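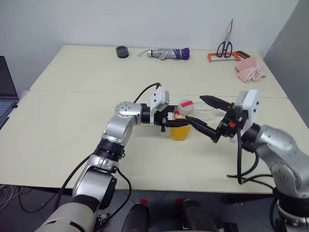

Figure 8. Both grippers at the bottle, with a yellow cup on the table below.

Recording a two-arm pouring episode

By now your Zokero arms are calibrated and you have run the warm-up in the last section, so we come to the part most people have been waiting for — collecting pours for the Zindar policy. Please take your time with the first few. Our own training set came to 821 episodes, and the early ones were slow and a bit clumsy, as yours may be too.

1. Put the bottle and the receiving glass within easy reach of both grippers. Leave the other things on the table where they are, as the policy should get used to a little company.

2. Start the recorder and wait for the head view and both wrist views to come up before you move anything.

3. Bring one gripper to the bottle and the other to the cap, and ease the cap off. If it sticks, open both grippers, back away and try again in the same episode. We keep those retries, and the policy learns a good deal from them.

4. Carry the bottle over the glass and tip it slowly, keeping your hand steady on the leader arm, and let the stream settle before you tip any further.

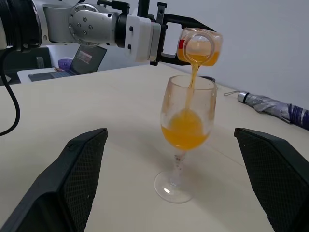

5. Stop while there is still plenty of room below the rim, then bring the container upright in one smooth motion and hold it there for a moment so the last drops fall where they should.

Caution: Keep liquid away from the wrist housings and cables. If anything spills, press the stop button first and reach for a towel second.

6. Label the episode "full", "partial" or "spill" and save it. You will want 100 saved pours before the first training run, and 19 more set aside for testing.

Note: Pours from a cup go in their own folder. The wide rim behaves quite differently, and mixing the two gave us trouble back in September.

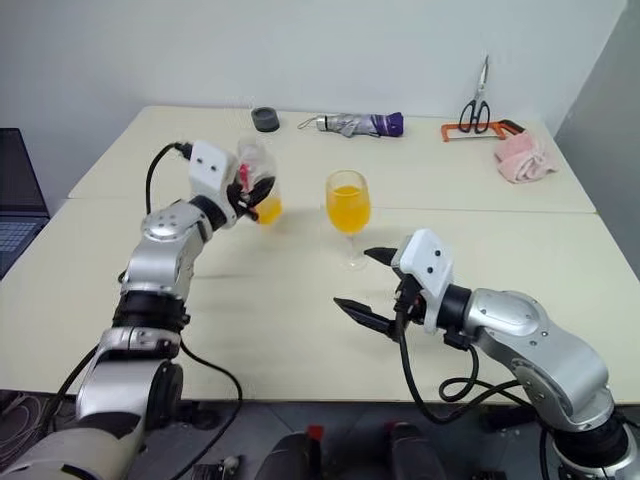
Natsumi Tanabe writes that she would go further and split the cup pours by starting fill as well: "My policy kept tipping a nearly empty cup as gently as a full one, and it only got better once I had balanced the two."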